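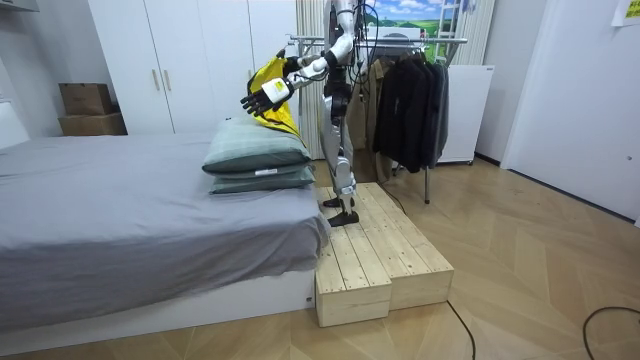
Category: Mailing list archive > Whole-body control

Re: left hand drifting during two-handed cloth holds

Hi all,

Jhun Calimlim wrote:
> Are you closing the loop on both wrists, or does one arm
> just follow? Ours fight each other as soon as the cloth
> goes tight. Also, does your balance controller know
> about the reach at all?

Good questions, and the second one got me digging! We had one arm following until last month, and yes, they fought like crazy. Now both arms get their targets from a single planner (Masanja, the 2.x branch) and I cap how far apart the hands are allowed to get. The cap is just a number in the config, nothing clever. I started at 33 cm for small stuff and I bump it up by hand for anything bigger, like the yellow and black thing we've been using by the bed.

Balance: sort of. The arms go way out to one side over the mattress and the torso leans with them, so I feed the planned arm pose to the leg controller 9 control ticks early. It also matters how the feet are set. With a staggered stance on the wooden boxes I had to redo the support polygon, which was still assuming feet side by side (my fault, old default).

What I haven't solved is perception. Once the cloth hangs down behind the pillows, the Kollier mask loses the bottom half and the planner thinks the piece got shorter. Two ideas so far: keep the last good outline for a bit, or mask out the pillows first. Has anyone tried the second one? The plaid pillowcase is giving me weird edges.

I'll push the config tonight if the tests pass.

Last updated: June
Contact the list owner | Copyright Flunenley list archive | Back to top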